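4. Seguir los rumores de estrenos en Brovar

Esta sección explica cómo activar los avisos sobre películas y secuelas. Conviene leerla antes de creerse la primera notificación.

1. Abra Ajustes, entre en Franquicias y busque el título. La saga Haldane aparece duplicada: elija la ficha con reparto completo.

2. En Fuentes, desmarque «Todas». Vienen 84 activadas de fábrica, y buena parte se limita a copiar a las demás.

3. Fije el mínimo de coincidencias en 5. Udico, que distribuye la aplicación, recomienda dos; con ese valor, un mismo rumor de reparto le llegará toda la mañana.

Nota: la etiqueta «Confirmado» la pone el sistema cuando una noticia supera las 300 menciones. Mencionar algo muchas veces no lo confirma. Busque el comunicado del estudio.

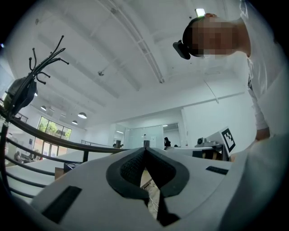 4. Active el filtro de guionistas si le interesa quién escribe la película. Melaniia Kravets, por ejemplo, figuró meses como guionista de Condon 2 sin que el estudio dijera una palabra.

5. Pulse Guardar y reinicie la aplicación. El historial admite roughly 800 avisos; después borra los más antiguos.

Precaución: no active «Predicción de fecha». Calcula el estreno a partir de otros rumores, y en enero cambió tres veces la misma película. Si ya la activó, vuelva al paso 2 y revise las fuentes, porque la opción las marca todas de nuevo.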